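3.2 Bins and table layout

Small-parts storage has mostly been studied from the side of the shelf: how many bins fit, how they are labeled, how far a worker has to reach. We were more interested in the table the bins end up on. In the Starnmont layout, two open bins share one work surface, and the surface is divided into cells with painter's tape so that the place of each bin can be written down and found again. The cells are laid by hand. We did not correct lines that came out a little crooked — the records refer to cells, and a small offset does not change which cell a bin is in.

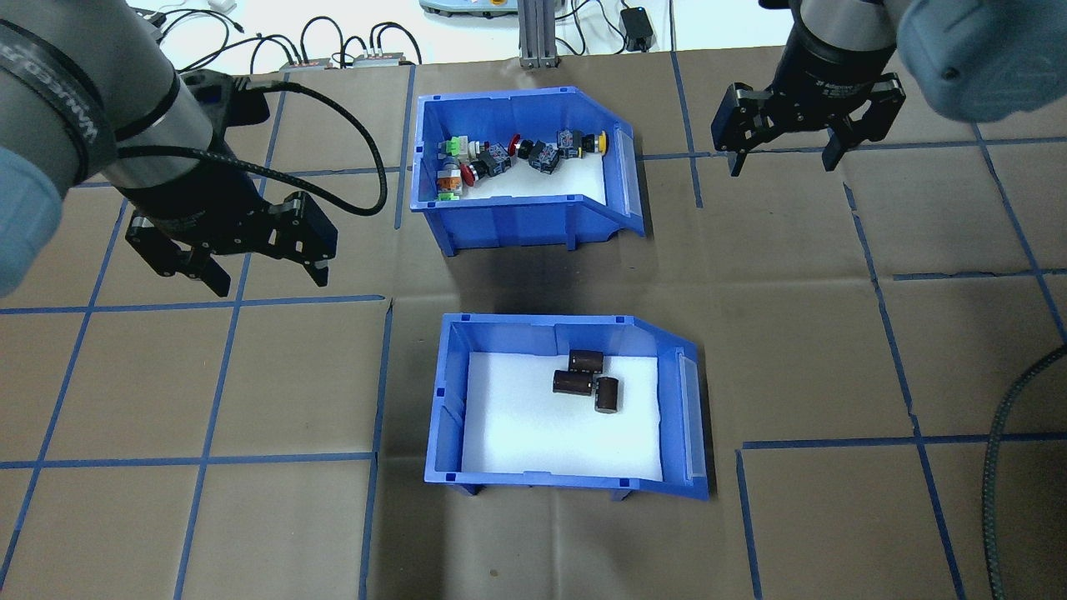

Why use open-fronted bins for small parts?

The low front lip lets a part be seen and picked up without lifting the bin or reaching down over a high wall.

Bin position was logged over 214 sorting rounds, in blocks of 40, with the last block left short. A round began with both bins set down in their assigned cells and ended when the last item had been put away. The bins were then moved to the next pair of cells on the Tetura list. Three kinds of pairs were used: side by side, one behind the other, and set apart by at least one empty cell. Items were drawn from the Asadi household set, which mixes shapes and colors on purpose.

Paper was chosen as the cover for the table because it is cheap and takes tape well. It does crease with use. Creases were left alone unless a bin rocked on one, and the sheet was replaced after 100 rounds or when a tear reached the middle of a cell, whichever came first. Tape was laid again from the same table marks each time.
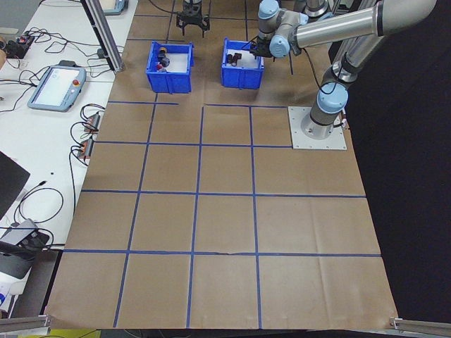 Figure 3. Taped grid on kraft paper, with two blue bins side by side near the top of the grid.

Side-by-side pairs were the simplest to record, as both bins could be given by a row and two neighboring columns. Pairs set one behind the other needed a further note on which way the low lip faced.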